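Fustis 양팔 상체 키트 (자작 및 공유 공방용)

공급: Brurner
문서 갱신일: 2020년 10월 5일

1. 개요

Fustis는 개인 작업실이나 공유 공방에서 조립하는 것을 전제로 한 양팔 상체 키트이다. 몸통 프레임, 좌우 팔, 그리퍼, 제어 보드, 배선 일체, 시뮬레이션용 모델 파일로 구성된다. 이동 베이스는 포함하지 않는다. 몸통 하부 플레이트의 체결 구멍은 일반 알루미늄 프로파일 규격에 맞추어져 있으므로 고정 스탠드나 자작 대차에 그대로 올릴 수 있다.

완제품이 아니므로 납땜, 탭 가공, 펌웨어 기록을 직접 해 본 경험이 필요하다. 조립 설명서는 한국어와 영어로 제공되며, 기구부와 전장부가 별책으로 나뉘어 있다. 전장부를 먼저 읽을 것을 권장한다. 케이블이 팔 내부를 통과하는 구조이고, 관절 하우징을 닫은 뒤에는 커넥터 교체가 번거롭다.

2. 구성품

몸통 프레임 및 외장 패널
좌우 팔 세트 (관절 모듈은 조립 완료 상태로 출하)
그리퍼 2개, 교체용 손끝 패드
제어 보드, 비상정지 스위치, 전원 분배 보드
내부 배선 하네스 및 고정 클립
체결 부품 123점 (봉투별 번호 표기)
모델 파일 및 예제 장면 (내려받기 제공)

전원 공급 장치, 공구, 제어용 컴퓨터는 별도 준비 품목이다. 체결 부품 봉투는 조립 순서대로 번호가 매겨져 있으며, 16번 봉투는 예비품이다. 예비품 봉투를 먼저 개봉하여 섞어 쓰는 경우 나사 길이가 맞지 않을 수 있다.

3. 조립 요점

팔은 어깨 모듈부터 손목 방향으로 조립한다. 어깨 볼트는 가체결한 상태에서 몸통 프레임의 수평을 맞춘 뒤 본체결한다. 순서를 바꾸면 좌우 팔의 원점이 어긋나고, 이 오차는 소프트웨어 보정만으로 완전히 제거되지 않는다.

하네스는 팔꿈치에서 여유 길이를 40mm 확보한다. 여유가 부족하면 팔을 완전히 접었을 때 커넥터에 장력이 걸린다. 여유가 지나치면 하우징 안에서 피복이 마모된다. 클립 위치는 전장부 설명서의 도면을 따른다.

비상정지 스위치는 전원 분배 보드의 전용 단자에 연결한다. 제어 보드의 범용 입력 단자에 연결해도 정지 신호는 읽히지만 모터 전원은 차단되지 않는다. 공유 공방에서는 스위치를 작업대 바깥쪽, 로봇의 팔이 닿지 않는 위치에 고정해야 한다.

4. 시뮬레이션 환경

실기를 통전하기 전에 같은 제어 코드를 시뮬레이션에서 먼저 실행하는 절차를 표준으로 한다. 예제 장면 묶음의 이름은 Kusuma이며, 주방과 창고를 단순한 면으로 구성한 실내 공간이다. 렌더링 품질은 낮게 잡았다. 내장 그래픽만 있는 노트북에서도 관절 제어 주기를 유지하는 것이 우선이다.

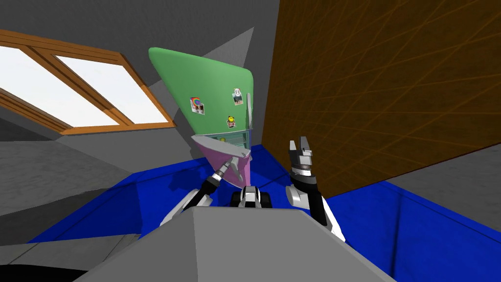

Fustis의 문 조작 과제는 도달 범위와 접촉 제어를 함께 점검하기 위한 것이다. 대상은 상하 문의 색이 다른 냉장고로, 위쪽은 녹색, 아래쪽은 연보라빛이 도는 분홍색이다. 색을 구분해 두면 로그 영상에서 어느 문에 접촉했는지 바로 판별할 수 있다. 왼쪽 그리퍼는 열려 있는 아래쪽 문에 닿아 있고, 오른쪽 팔은 손가락을 벌린 채 갈색 벽 옆에 세워져 있다. 한 팔만 쓰는 동작에서도 대기 중인 팔의 자세를 반드시 지정해야 한다. 지정하지 않으면 해당 팔은 직전 명령의 관절값을 유지하며, 몸통이 회전할 때 벽과 간섭할 수 있다.

녹색 문에 붙은 무지개 사진 자석, 노란 웃는 얼굴 자석 등은 시각 인식 시험용 표식으로 쓸 수 있다. 충돌 형상은 없으므로 파지 대상으로 지정하지 않는다.

접촉력 값은 시뮬레이션과 실기 사이에 차이가 있다. 시뮬레이션에서 얻은 이득값을 실기에 그대로 옮기지 말고, 절반으로 낮춘 값에서 시작하여 단계적으로 올린다. 문 경첩의 마찰 계수는 장면 설정 파일에서 변경할 수 있다.

5. 첫 통전 절차

팔을 아래로 늘어뜨린 자세에서 전원을 넣는다. 관절 원점 확인이 끝날 때까지 팔에 손을 대지 않는다. 상태등이 점멸하면 하네스 번호를 다시 확인한다. 좌우 팔꿈치 커넥터는 형상이 같아 바뀌어 꽂힐 수 있고, 조립 문의의 상당수가 여기에서 발생한다.

원점 확인 후에는 한 관절씩 저속으로 구동한다. 이상음이나 과열이 있으면 즉시 정지하고 하우징을 열어 배선 간섭을 점검한다. 양팔 동시 구동은 모든 관절의 개별 시험을 마친 다음에 실시한다.

6. 보증 및 부품 공급

관절 모듈을 분해한 경우 해당 모듈은 보증에서 제외된다. 외장 패널과 손끝 패드는 낱개로 구입할 수 있다. 외장 패널의 도면은 공개되어 있으며, 3D 프린터로 출력한 패널을 사용해도 보증에는 영향이 없다. 수리품은 Clandalville 창고로 발송하고, 발송 전에 접수 번호를 받아야 한다.

댓글

Faizal Subramaniam
대기 팔 자세 지정하는 부분, 설정 파일에서 항목 이름이 뭔가요? 설명서에는 안 보입니다.

Ketsara Onsri
위 분, 과제 파일 맨 아래 idle_pose 입니다. 왼팔과 오른팔을 따로 적어야 합니다. 하나만 적으면 오류 없이 무시됩니다.

Endang Sitompul
공방에 있는 프로파일 스탠드에 올렸는데 팔을 앞으로 뻗으면 흔들립니다. 뒤쪽에 보강대를 추가하니 나아졌습니다. 권장 스탠드 치수도 적어 주시면 좋겠습니다.

Stepan Chornovol
상태등이 계속 점멸해서 이틀을 봤는데 팔꿈치 커넥터가 좌우로 바뀌어 있었습니다. 다음 판에서는 색이라도 다르게 해 주세요.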